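3.2 Collecting the demonstrations

Demos were gathered at the Windeck kitchen site, by 2 operators working in shifts. Each episode opens with the gripper open over bare counter, objects come in afterwards. 79 episodes kept, 4 thrown out (dropped log files). Wrist view only, no overhead camera. Patterned surfaces left as is, we wanted the clutter in the backgound.

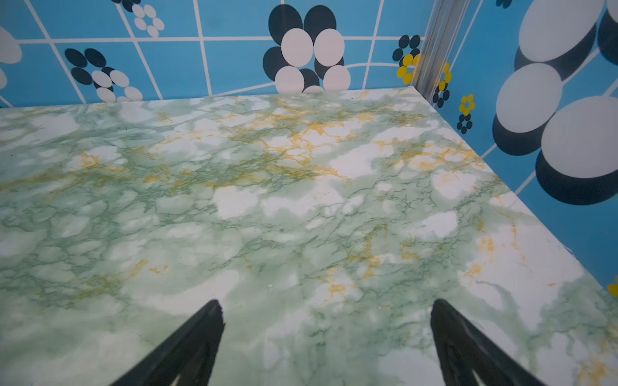 Figure 2. Wrist view, fingers open above the marble-patterned tabletop. Flower-patterned blue tile behind.

3.3 Labeling

Done by Shuzhen Pan in Trundine. Grasp start and release marked by hand, nothing else. Disagreemnts with the Flurkard labels are in the appendix.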